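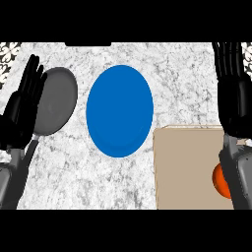
Two robot arms and a marble countertop.

Print this page | E-mail this page

Prarley Mystery Writers Group
Minutes of the April meeting

Held in the back room of Ruawai Books. The meeting opened at 6:35 p.m. The chair was in the chair. Apologies were received from the newsletter editor and from two members who are traveling.

1. Minutes of the last meeting

The March minutes were read and accepted with one correction. Under "Library reading," the story read aloud was listed as a cozy. Its author asked that it be recorded as a police procedural with a cat in it. Corrected.

2. Matters arising

The group's copy of the poisons reference book has been returned. It will go back on the shelf at Ruawai Books behind the register, and anyone borrowing it should sign the card. The question of who has the book on county coroners is still open.

The sound problem at the library reading was raised. The library has replaced the microphone cable. No action needed.

3. Anthology

Most of the meeting was given to the anthology. The reading panel reported that submissions closed at the end of March and that all stories have now had two readings with the authors' names removed. The panel recommends 12 stories. The list was passed around by title only. Authors will be told by e-mail before the list goes on the website.

The panel noted that several stories came in well over the word limit. One was sent back and was cut in time. The others were read as submitted and none of them is on the list for other reasons. A member asked whether the limit should be stated more clearly next time. Agreed that it should be in the first paragraph of the call and repeated at the bottom.

There was a long discussion of two stories that share a solution. In both, the killer is the person who reported the body, and in both the clue is a wrong time on a parking receipt. The authors do not know each other's work and the panel is satisfied that it is a coincidence. Three options were put forward: drop one, ask one author to change the clue, or print both and keep them far apart. The meeting voted to ask the author of the second story received whether the clue could be changed. If the author would rather not, both will run, one near the front and the other near the back.

Title. The working title has been "Clullia," after the town in the opening story. Some members like it and some think a buyer would not know it was a mystery collection. A subtitle was suggested. After several tries the meeting settled on "Clullia and Other Crimes." Carried, with two against.

Running order. The panel will bring a draft order next month. It was asked that the longest story not go last.

4. Printing

Quotes have been received from two printers. Marora Printing quoted for 100 copies in paperback, with cream paper and a matte cover, and the price includes one printed proof. The other printer was cheaper per copy but would not do fewer than 250 and charges extra for a proof. The meeting did not want to store that many boxes. Marora was accepted.

The group will put in $800 from the account. The rest will come from advance orders, which can be placed through the website once the cover is approved. Contributors will each receive two free copies and can buy more at cost. A member asked if contributors could be paid. The account will not cover it this year. It was agreed to say so plainly in the acceptance letter, and to say that authors keep all rights to their stories and may sell them again after publication.

Cover. Two drafts were shown. The first has a row of mailboxes at dusk, with one open. The second has a chalk outline. It was felt that the chalk outline has been used a great deal. The mailboxes were preferred, with larger type and the subtitle moved out of the grass where it could not be read. The designer will send a new version.

Copyediting. Two members offered to share this. The house style will be: numbers spelled out under ten, no period after "Mr" to be changed (keep the period), and police ranks capitalized only before a name. Questions on guns, cars, and court procedure should be sent to the author and not fixed by guesswork.

5. Novel critique

The second half of the lake house novel was discussed. It had been sent out in advance and now stands at 104 pages for this section. Members thought the interview with the boatyard owner was the best part and that the sister's voice was much clearer than in the earlier draft.

Points raised for the author:

The detective learns about the insurance policy twice, in chapters that are close together, and is surprised both times.

The dog does not bark on the night of the drowning. Two readers took this for a clue and waited for it to be used. The author said the dog had been forgotten. It can be given a line or sent to the neighbor's.

The reveal comes while the suspects are all at the funeral lunch. Most people liked it. One reader thought the killer talks too long and would have asked for a lawyer.

The author thanked the group and asked whether the prologue should stay. A show of hands was in favor of cutting it. The author will think about it.

6. Library panel

The library has asked for a panel on writing a first mystery. It will run for an hour with questions after. Suggested topics were planting clues, choosing a point of view, and what to do with the middle of the book. Four members are willing to speak. The library would like a short paragraph from each for the poster. These should go to the secretary before the next meeting.

It was asked whether books can be sold afterward. The library allows it if the table is in the lobby.

7. Website

The old links page has been cleaned up. Links to several closed magazines were removed. The page of submission calls will now show the date it was last checked. Comments on the minutes pages will stay open for now, as there has been little spam.

8. Any other business

A member has sold a short story to an online magazine and was congratulated.

The reading choice for next month is a locked-room mystery, any author. Bring one and be ready to say how the trick was done. Members who have not finished their book should say so before the talk starts, so the ending can be held back.

The coffee jar is short again.

9. Next meeting

Same room, 6:30 p.m. Critique pages to be sent out a week ahead. The meeting closed at 8:50 p.m.

Actions

Panel: write to all anthology authors; write to the author about the parking receipt; draft running order.
Chair: confirm the order with Marora.
Designer: revised cover.
Secretary: collect paragraphs for the library; add the word limit note to the file for the next call.
All: look for the coroners book.

Comments (4)

Member, posted 9:14 a.m.
I have the coroners book. It was under the car seat. Will bring it next time.

Guest, posted 11:40 a.m.
Is the library panel open to people who are not in the group? I have half a novel and no idea who did it.

Secretary, posted 12:05 p.m.
Yes, it is open to everyone and free. Details will go up when the library confirms the room.

Member, posted 7:22 p.m.
I was one of the two against the title. I still think "Clullia" should come after the word "Crimes." Otherwise the minutes look right to me.

Contact the secretary | © Prarley Mystery Writers Group | Back to top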